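Backup drives: keep one in the case or all external?

Trultik
Posted 2022-05-29

I run a small translation business from home and I'm trying to sort out my backups properly. At the moment everything sits on the main SSD, with a nightly copy to a second internal hard drive. Total is 360 GB, mostly client files and scanned documents going back years. I also have an old USB drive that I plug in when I remember, last time was November.

My brother says the internal drive is pointless and I should take it out. I quite like having it there as it needs nothing from me. What do people do?

Karkow
Your brother has a point. A drive in the same case shares the same power supply and the same thief. I had a PSU go in 2017 and it took both disks with it. Since then I've had two externals, one at home and one in a drawer at work, swapped on Fridays.

Arska
I disagree with that. The internal copy is the one that gets used. Nine times out of ten you want a file back because you saved over it yourself, and it's there in a minute. It just shouldn't be the only copy.

If you do keep one inside, get a case with caddies so the drive slides out without a fight.

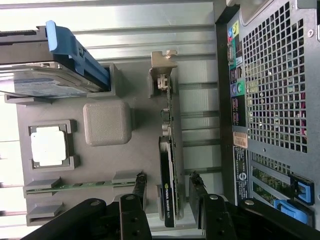 Edileuza Fagundes thinks the same about speed of recovery, but she'd add a warning: a nightly mirror copies your mistakes too. If you delete a folder on Monday and notice on Thursday, a plain mirror has already deleted it from the second disk. You need versions kept, going back 20 days at the very least.

Trultik
I hadn't thought about that. I've just checked and mine is a plain mirror, so that's a setting to change tonight. Is 1 TB enough if I keep versions?

Arska
For 360 GB that don't change much, yes. Scans hardly ever change. Look at it again in 6 months.

Karkow
I'd still say versions on a disk in the same box won't help if the house floods. Buy the externals first and mess about with settings later.

Magalhães
Whatever you pick, restore something from it. I had 1,141 scanned invoices on a backup drive and the software reported success every night. When I needed them, a good many wouldn't open. Now I pull back a random folder once a month and open the files.

Also label the drives with the date you bought them. Mine all look the same.

Arska
Agree on testing. Not sure about once a month, I do it twice a year.

Trultik
Right. Keeping the internal one with versions switched on, and ordering two externals. My sister can hold one of them, she's over the road - or is that too close?

Karkow
Too close for a flood, fine for a burglary. Better than a drawer in your own house.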